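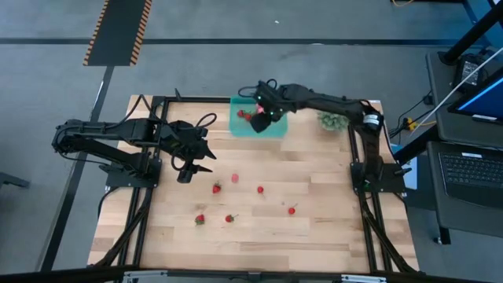

So I've finally gone and done it, I've got an allotment. Well, half of one. The other half belongs to a man with a very tidy row of leeks who nodded at me on my first morning and then went back to his digging, which I've decided to take as a welcome.

I'd been on the waiting list at Tarimlow for 3 years and had more or less given up. You're supposed to ring them every February to say you're still interested, and I'm fairly sure I forgot at least once, so when the call came I was in the queue at the chemist and thought it was somebody trying to sell me solar panels. I nearly hung up on her! Instead I said yes to plot 3 without asking how big it was, or whether it had a tap nearby (it hasn't).

First visit was Wed 18 February, in drizzle. I'd borrowed wellies from Noemi Dunleavy next door, a size too big, and I went about the place like a toddler in her dad's shoes. Couch grass everywhere. Brambles along the back fence as thick as my thumb. There's a bath in the corner, a proper enamel bath with the taps still on, full of black water and leaves, and I haven't dared put my hand in it.

Still, what a view. You can see right down over the railway to the church, and when the sun came out for five minutes I stood there grinning at nothing.

The plan, such as it is: clear the front third now, cover the rest with cardboard and old carpet, and deal with that in the autumn. I know some people are dead against carpet because of the bits it leaves behind, and I've read the arguments, and I may yet change my mind. Cardboard is free at any rate. The bike shop on Pistden Lane lets you help yourself from the yard on bin day, and bike boxes are enormous, one of them covers the same ground as four or five of the ordinary sort.

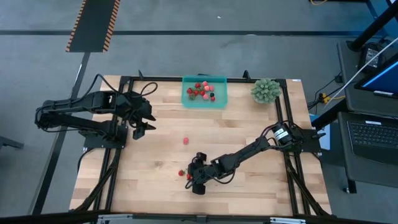 Strawberries are going in first, obviously. Mum grew them in a leaky old water tank when I was little and we used to eat them warm before she could get any as far as the kitchen. I've ordered bare-root plants, an early one and a late one, and I'm going to be strict and pinch the flowers off the early lot this year so they bulk up. I say that now. Ask me again when they're covered in blossom.

After that it's broad beans, first early potatoes, a wigwam of runners and whatever Lindalva Xavier gives me. She has the plot by the gate and has already handed me a carrier bag of raspberry canes, a jar of seed with no label and some firm views on slug pellets. I came home with a bad back and a marrow recipe I hadn't asked for.

Does anyone know if rhubarb minds being moved in February? There's a big old crown sitting exactly where I want the path, with fat pink buds just showing, and I can't bring myself to stick a spade through it. I could bend the path round it, I suppose. My other half thinks a bendy path would look nice, but he isn't the one pushing the wheelbarrow.

Anyway, I'm back up there on Saturday with a flask and some thicker gloves, and if the rain holds off I might have a go at emptying that bath.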